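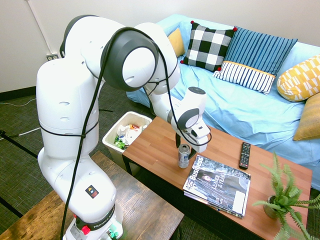 **sofa_geometry** – Refinishing question on a wood coffee table, but the finish is only half of it. The table is a Plattner, bought secondhand, medium orange-brown top on a dark frame. I rubbed it down by hand and put on two coats of Ovon hardwax oil, the satin one. The oil is past the cure time printed on the tin. My concern is rings and pressure marks from things that stay in one spot: the drinks can standing at the left, the stack of magazines with 425 Business on top, the remote behind them, and the fern in the corner. The fern worries me most, because the pot sits straight on the wood and gets watered there.

Questions:

1. Is a third coat worth it, or does it only add gloss?
2. Do glossy magazine covers stick to hardwax oil if left for weeks?
3. Saucer, cork mat or felt under the pot?

---

**reto_egger** replied:

A third coat mostly adds sheen. Hardwax oil protects by soaking in, and once the wood stops taking it up, the excess sits on the surface and stays soft. If a drop of water still beads after a few minutes, two coats are enough.

On magazines: I have had a catalog stick, once, on a table that was oiled too heavily. The cover left a faint rectangle of ink. It came off with a white pad and a little fresh oil. Lift the stack every few days during the first month and you should be fine.

Fern: glazed saucer. Felt holds water.

---

**ottilie.imhof** replied:

Disagree on the third coat. Two is the minimum on the tin, and the tin assumes an even surface. Old tabletops are never even. The end grain at the edges drinks more than the face, and that is exactly where your fern hangs over. I would do a third coat on the outer edges only, wiped off hard after ten minutes.

Agree on felt. I would also rule out bare cork, which wicks from underneath.

---

**reto_egger** replied:

Edge-only coats leave a visible line at a low light angle. I have two tables with that line.

---

**ottilie.imhof** replied:

Then they were not wiped off hard enough. Feather it in with a dry cloth, moving toward the center. Mine has no line.

---

**zbatista** replied:

Zuleica Batista here, I do repairs for a furniture reseller. A few points in order of how often I see them:

- Cold cans do less damage than hot mugs, but they do it more often. Condensation collects under the rim and sits there as a ring. On oil that is under a month old, the ring can go white.
- White rings in oil usually come out with a soft pad and a thin wipe of the same product. Dark rings mean water has reached iron or tannin in the wood, and those need sanding.
- Remote controls with rubber feet are worse than magazines. Some rubber reacts with fresh finishes and leaves a mark that does not wipe off. Turn it over and check.

Is there a photo with the other end of the room? I would like to know where the table stands relative to the seating. The side people reach over always wears first.

---

**sofa_geometry** replied:

Checked the remote. No rubber feet, hard plastic all over. It lives on the table, so good to know.

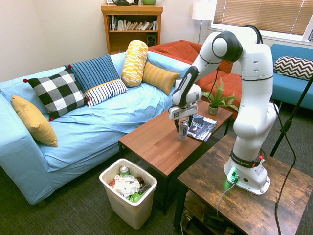
Seating is a sofa on one side, under a light blue slipcover, plus an orange-red armchair and a blue chair farther back, and the table gets used from there almost exclusively. The only other fixed point is the wastebasket on the floor by the near corner. It is due to be emptied, and the bottle and can in it will go to recycling. There are six cushions on the sofa, and the checkered one with the red pom-poms ends up on the tabletop whenever someone wants to put their feet up. So add fabric dye to the list of risks, I suppose. The fern could move farther in, but it gets its light at that end.

---

**zbatista** replied:

Then treat the long edge facing the sofa as the wear edge. Buff it with a white pad once a year and wipe on a thin maintenance coat. The rest can go two years.

Dye transfer from cushions is real when the fabric is damp. Dry fabric on cured oil, I have not seen a problem.

---

**dhaslinger** replied:

Would skip oil altogether on a table people put their feet on. Water-based polyurethane, three thin coats, finished in one day. We did ours at 9 in the morning and had it back in the living room that evening. Seraina puts everything down on it without coasters and there is not a mark on it.

---

**ottilie.imhof** replied:

Until the first scratch, when you strip the whole top to fix it. Oil can be repaired in a spot. Also, polyurethane over fresh hardwax oil will not bond, so the advice comes too late for this table.

---

**dhaslinger** replied:

Fair on the bonding. I had missed that the oil was already down. Still would not choose oil in a living room.

---

**reto_egger** replied:

For the pot, Tratport sells a saucer with a raised foot ring in a few diameters. It leaves a small air gap underneath. The pot looks small, so a 90 mm saucer may fit, but measure first. I use the same type under a fern and have had no staining in over a year.

---

**sofa_geometry** replied:

Measured the base of the pot and it fits inside 90 mm, so I ordered that one. Decisions so far:

- No third coat on the face.
- Third coat on the edges after a test on the underside, to see whether I get Reto's line or Ottilie's.
- Coaster for cans.
- Maintenance coat on the sofa side next August.

One leftover question. The shop also tried to sell me Trellunent cleaner for the yearly wash. Does anyone use it on oil, or is diluted soap enough?

---

**zbatista** replied:

Diluted soap, well wrung cloth, dry it right after. I have not used the Trellunent. If the label lists ammonia or any solvent, keep it off the oil.

---

**ottilie.imhof** replied:

Same here, soap only. Please post the result of the edge test, with the light coming in low from the side.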